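Mastora Garden Tools: data card and collection rules

Version 3, released December 23, 2018. Maintained by the Hadgu bench group, Lurkville site.

Contents

1582 episodes of two-arm handling of hand tools and other small garden items. Each episode is one folder with joint logs, gripper state and one fixed-view video. Test episodes are listed in split.txt. Do not move them into training.

Layout rules

1. Both arms are mounted on opposite sides of the table. No item may be placed on an arm base or on a rail.
2. Sharp or pronged items lie flat on the wood before the arms are enabled.
3. Handle directions are mixed between episodes. Do not line the tools up.
4. Cables on the table side of the frame are checked for slack at the start of every session.

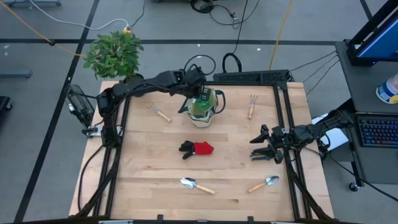 Figure 1. Garden set on the table: watering can, glove, two cultivators, two trowels. Right gripper open and empty.

Operating rules

Nobody reaches between the arms while either one is enabled. To reset the items, disable both arms, wait 3 seconds, then enter from the front. An episode longer than 300 seconds is stopped and logged as timeout - it stays in the release with status 2.

Dropped items are not corrected by hand during an episode. Log the drop and continue.

Known issues

Gripper state is missing in 12 episodes recorded in April, before the Brundix logger was patched. See missing.txt. Joint logs for those episodes are complete.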